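Tuvero's Big Tool Cover Numbers Leave a Lot Out

Insurer Tuvero says its cover for tools and small workshop equipment is now the fastest growing part of its business. Premiums in the segment rose 40 percent in the first half of the year, according to a results summary the company put out in July. The same summary calls the product "a new pillar" for the firm and talks about taking it into more states.

The growth figure is real enough, but it starts from a low base. Two years ago Tuvero barely sold this kind of policy. The summary does not say what share of total premiums the segment makes up now, and the company did not give one when asked. It said only that the line was "meaningful and getting more so."

Most of the new business seems to come through a single channel. Last fall Tuvero signed a deal with Sellumix, an online store for trade supplies, to offer cover at checkout. A buyer picks a drill or a saw, gets to the payment page and sees a box for a one-year policy. Tuvero puts the share of new policies sold this way at 75 percent.

That should worry anyone who remembers how checkout cover has worked out for phones and laptops. People buy it in a hurry and forget they have it. Few claims come in, which makes the early years look very good on paper. Then the renewals come due, and a customer who never meant to keep the policy drops it. 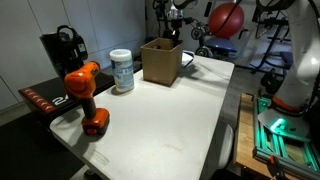
A cordless drill on a folding table. Hand tools make up a growing part of the small equipment cover market.

Tuvero says its renewal rate is "in line with plan." It has not published the plan. Most of the Sellumix policies have not reached their first renewal date yet, so the rate being quoted can only rest on older customers, who mostly bought through agents and had some idea of what they were paying for.

The claims side is just as thin. Tuvero reports an average payout of $286, which it describes as proof that customers get real value. An average over paid claims says nothing about how many were turned down. The policy wording has a long list of exclusions, among them theft from an unlocked vehicle, wear on batteries and chargers, and any damage that happens while the tool is on loan. For a lot of small contractors, that list takes in much of what goes wrong in a normal working year.

There is also the question of who keeps the money. Sellumix earns a commission on each policy sold through its site. Neither company will say how large it is. Mac Suibhne, a consulting firm that follows specialty insurance, wrote in a note to clients that commissions on checkout products "tend to eat the margin that the growth story depends on." The firm said it would wait for a full year of figures before treating the segment as profitable. It seems a fair position, and one that Tuvero's own summary does little to argue against.

The company has one more plan on the table. It wants to bundle tool cover with a basic liability policy under the name Trekasano, aimed at businesses with 5 or fewer workers. The pitch is a single bill and a single claims line. Pricing has not been announced, and a launch set for spring has already slipped to the end of the year – Tuvero blames state filings for the delay.

A bundle could help with renewals, as liability cover is something many small firms have to carry anyway. It could also make the tool numbers harder to read. Once the two products are sold together, Tuvero can decide how to split the premium between them, and a weak segment can be made to look better than it is. The company said it would "continue to report in a clear and consistent way" but would not commit to showing the two lines separately.

Full-year results are expected in February. They should include the first renewals from the Sellumix channel, provided Tuvero chooses to break them out.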